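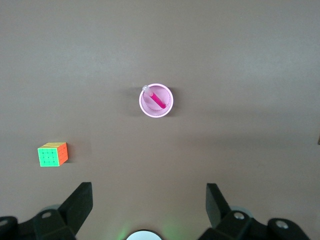
Wrist view: the pink cup with the magenta tube in it, puzzle cube over on the left.

Right, I've been promising a thread on what we've been doing at Garside all winter, and the preprint is finally in, so off we go. It's about when a robot should look again!

Most policies like ours plan a short run of moves from one camera view, carry them all out, then look and plan once more. The run is a fixed length. Ours used to be 20 steps, every time, whatever was on the table.

Which is a bit daft if you think about how you pick up a test tube. You swing your hand over without much care and then you slow right down and stare at the thing for the last little bit.

So Hayley Oakley asked whether the policy could pick its own run length. Long runs when it's far from anything, short ones when it's close. We call it Loler (please don't ask, it was late and the name stuck).

The way in is disagreement. We sample several plans from the same view and compare them step by step. While they agree, keep going. At the step where they fan out, stop, look, plan again. There's no extra network and no new training data, and I love that about it.

On cup-and-tube tasks it tends to take long runs across the bare tabletop and then drops to 2 steps near the rim. We never told it where the rim was!!

Numbers, for those who like them. We ran 500 trials with fixed runs and 500 with Loler, same objects, same start positions. Failed grasps on the tube fell by 13 percentage points. Total time per trial hardly moved, and that surprised me more than the grasps did.

Where it doesn't help: the cube. The fixed version was already good at cubes, and Loler just spends longer dithering over which pair of faces to grab. Shirley Gosling thinks the plans split because either grip is fine, so we're reading "two good options" as "not sure". I think she's right and it's the bit I most want to fix.

Clear plastic is still hard too. If every sampled plan is wrong in the same way, they agree beautifully and the gripper sails off to the wrong spot. Disagreement can't catch that and we say so in the paper.

Someone asked if it needs our arm. It shouldn't! Anything you can sample several plans from ought to work, and the wrapper is short. I'm tidying the code now and want it out by May, with the failed trials included.

Next up for me is grouping the plans before comparing them, so two tidy clusters count as a choice and a messy spread counts as doubt. First runs are going tonight. If you've tried anything similar, come and tell me what broke.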